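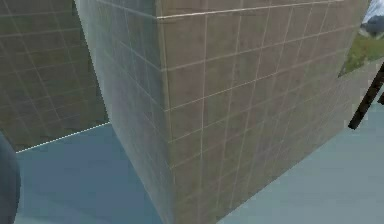

A tiled block and the wall behind it in the Skukport simulator.

The technician who looks after the handling cell at Plolach spends most mornings in a simulator before touching the arm itself. The cell has one arm and one gripper, and it moves parts for the Lovow line. Every change to its set-up is tried on screen first.

"The tiles are there so I can judge distance," she says. "On a plain grey face you can't tell if you're close or miles off. With grout lines you can see them slant, and if they slant the wrong way I know the camera mount has been entered wrong."

She keeps 144 saved positions for the arm. After any repair she runs through all of them in the simulator, then again on the floor at a slower speed. The speed is set to 80 millimetres a second for the first pass and she won't raise it until the whole list is clean.

The job that took longest this year was a new wrist bearing, in March. The old one had started to grumble at 2584 hours. Swapping it was a morning's work – getting the zero back took the rest of the shift.

"You put the wrist on and it looks right, and it's a hair out. So you jog it to the pin, set the zero, back off, come in from the other side. Then you do it again."

Her routine is otherwise short. Finger pads are checked at the start of each shift and the cable loop at the elbow is looked over for rubbing. The grease is done every 500 hours, with the old grease wiped off before the new goes in. She writes it all in a paper book by the cell door, although the Majimbun controller keeps its own log.

"The log tells you a fault code. The book says the pads were swapped and the left one was a tight fit. I want both."

Asked what she would change, she mentions the height of the service hatch, and a second set of finger pads kept at the cell and not in the stores. The pads have been ordered. The hatch is waiting on a quote.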